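Lecomte Kettle Review: Small, Slow and Staying on My Worktop
By Areeba Ansari
9/27/22

My old kettle was a great big thing that took nearly two litres and sounded like a plane taking off. I live on my own and I drink tea one mug at a time, so most of what I boiled went cold and got boiled again an hour later. When the lid hinge finally snapped in August I decided to go small, and after far too many evenings of reading other people's opinions I bought the Lecomte, the 700 ml one with the gooseneck spout and the temperature dial.

First thing — it's lovely to pour from. I'd always thought those long thin spouts were for people who weigh their coffee (I am not one of those people, I buy whatever's on offer), but it makes a real difference if your wrists are a bit rubbish like mine. It's light even when full, the handle is chunky enough to get your whole hand round, and the water goes where you point it! My old one used to dribble down its own front and leave a puddle next to the toaster.

The dial has five settings and clicks nicely between them. I use two of them. Full boil for normal tea, and the next one down for the green tea my aunt sends me, which I'd been making with boiling water for years and wondering why it tasted like a hedge. It's so much better now. I rang her to tell her and she was not surprised.

Now the moans. It's slow. A full kettle took 7 minutes when I timed it, and I've got a friend with a Hutex who gets there in a fraction of that and likes to mention it. The lid lifts right off instead of flipping up, so you need somewhere to put it while you fill the thing, and the knob on top gets hot enough that I've started using a tea towel. The lead is short too. I had to swap it round with the toaster, and now the toaster is in the way of the bread bin, and so it goes on.

Limescale shows up fast as well. We have very hard water here and there was a crust on the bottom inside a fortnight. Lemon juice and a good soak shifted it, but the opening is narrow and I can't get my hand in with a sponge, so it's a bottle brush job. If you've got soft water you can ignore this bit and I'm jealous.

I did look at the Mekley before buying. It's a nicer colour and has a proper flip lid, but the one in the shop had a wobbly base and I couldn't get past it. The Soltard was more than I wanted to spend on boiling water.

Guarantee is 2 years, registered online, and the form was quick.

Would I buy it again? For one person or a couple, yes. If you've got a house full of visitors all wanting a brew at once, get something bigger.
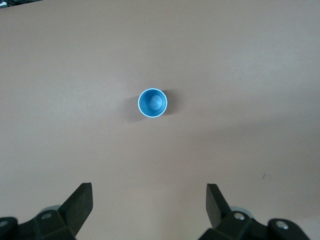 Tea and Coffee

A quick word on cups, as I've been asked. I've gone right off giant mugs since getting this kettle and mostly use little ones for the green tea, like the small blue cup in the photo. You get a fresh hot one each time and there's plenty left in the kettle for another — just put the lid back on properly or it cools down before you get there.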